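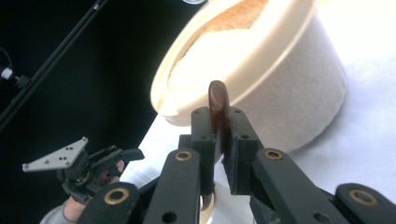 Section 9: Setting up your rice corner. You're going to love having one! A fixed spot for dry rice, with the bin, the cup and the tools all within reach, makes weeknight cooking so much calmer. Start with the tools, and go for shapes that wipe clean in one pass. A smooth, rounded tip with a bit of gloss, like the dark brown one in the photo, gives starch dust very little to cling to. Keep one scoop and one paddle at the bin and send the rest back to the drawer.

Choosing the spot

1. Pick a flat surface away from the stove, the dishwasher and direct sun.
2. Wipe it down and let it dry completely.
3. Spread a plain sheet or cloth if you like. Spilled grains are easy to gather up that way, and you can shake it out over the sink.
4. Open the lid of your bin all the way and check that nothing above it gets in the way.

Caution: Never fill a bin that is still damp from washing. Give it a full night upside down on a rack. 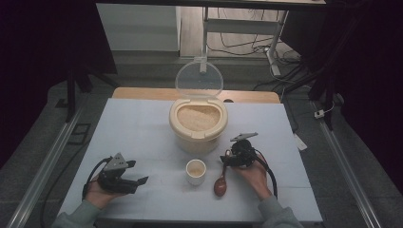
Reading time: 5 min

Filling and measuring

A bin with a clear lid is a joy, and so is a little white cup that lives right in front of it. Once the two are side by side, you'll measure without thinking.

1. Pour the new rice into a bowl first and look it over.
2. Move any old rice to a jar and use that up before you open the bin.
3. Fill the bin slowly and tap the sides to settle the grains.
4. Close the lid and press along the rim.
5. Write the month on a strip of tape (May, say) and stick it to the back.

Note: The Stonden cup in your kit holds 60 grams when filled to the lower line. Merike Grigaitė, who tested this section at home, levels hers with a fingertip and swears by it! 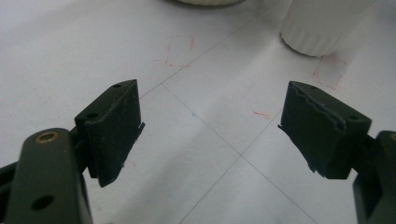 Pads apart, pale white tile beyond.

Cleaning up stray grains

Dry rice travels, especially on tile. Sweep toward you with a soft brush, then go over the floor with a barely damp cloth.

Caution: Loose grains are slippery underfoot. Sweep before you carry anything hot.
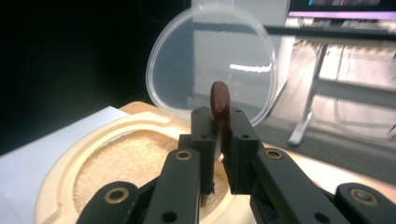

Brown, flat and rounded at the top.

Looking after small tools

1. Wash by hand in warm water.
2. Dry right away, edges included.
3. Store upright, rounded end up, so you can grab the right one fast.

Wooden pieces from the Ozoliņš set like a drop of food-safe oil now and then. Plastic ones only need the wash. For spare lids and seals, see Section 10.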